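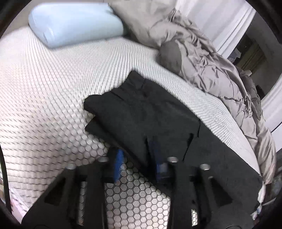
Eigentlich wollte ich beim Tag der offenen Tür von Cronin in Skarnstead nur kurz reinschauen und dann weiter zum Kuchen. Am Ende habe ich fast den ganzen Nachmittag an einem Bett gestanden und mich über Wäsche unterhalten! Meine Gesprächspartnerin gehört zum Projekt Nunik, das Robotern das Zusammenlegen beibringen soll, und sie hatte zum Glück Lust zu reden.

Warum denn ausgerechnet Wäsche, wollte ich wissen, wo doch alle Welt von selbstfahrenden Autos spricht. Da musste sie lachen. »Weil eine Schraube morgen noch genauso aussieht wie heute. Ein Pulli nicht. Den lege ich zweimal gleich hin, und er liegt zweimal anders.«

Die Greifer werden bei Nunik mit der Hand geführt, einer links, einer rechts, und das sieht erst mal viel leichter aus, als es ist. Ich durfte selbst ran. Mein erster Versuch war ein Knäuel, mein zweiter auch, und ich falte immerhin seit Jahrzehnten Handtücher – dachte ich jedenfalls. »Sie drücken zu fest«, sagte sie, »und Sie wollen zu schnell fertig werden. Erst die Ecke suchen, dann zugreifen.« Ob schwarzer Stoff schwieriger sei als heller? »Für die Kamera schon. Die Falten verschwinden einfach im Dunkeln. Deshalb nehmen wir ihn ja so gern, an einem weißen Geschirrtuch lernt man nicht viel.«
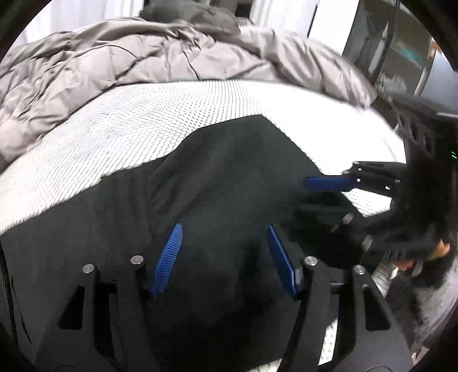

Zu Hause würde man so ein Ding doch nach einer Woche in den Keller stellen, meinte eine Stimme hinter mir, von Hand sei das alles in ein paar Sekunden erledigt. Meine Gesprächspartnerin nahm das gar nicht krumm. »Stimmt sogar. Im Moment sind Sie schneller, und das bleibt wohl noch eine Weile so. Aber denken Sie mal an ein Pflegeheim oder an ein Hotel.« In Drarthorpe gebe es schon ein Haus, das sich für die Technik interessiere. Mehr wollte sie dazu nicht verraten, auch auf Nachfrage nicht (und ich habe nachgefragt!).

Dann kamen wir auf die Menge. 4000 Durchgänge haben sie bei Nunik inzwischen gesammelt, auch die misslungenen. Die besonders, sagt sie. »Wenn mir der Stoff wegrutscht und ich greife nach, dann ist genau das Nachgreifen wertvoll. Früher haben wir solche Aufnahmen gelöscht, das ärgert mich heute noch.«

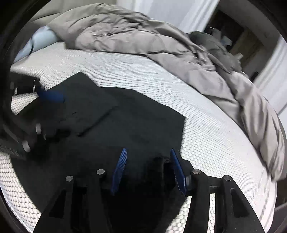
Schwarzer Stoff auf weißer Matratze, eine Ecke ist umgeschlagen.

Zum Schluss wollte ich natürlich wissen, wer bei ihr daheim die Wäsche macht. »Ich. Und die Spannbettlaken rolle ich zusammen und stopfe sie in den Schrank, das dürfen Sie ruhig schreiben.« Hiermit geschehen. Im Oktober will Nunik wieder öffnen, dann mit Hemden. Vor den Knöpfen, sagt sie, habe sie jetzt schon Respekt.

Zuletzt aktualisiert: 6. August 2018
2 Kommentare · 2 Mal geteilt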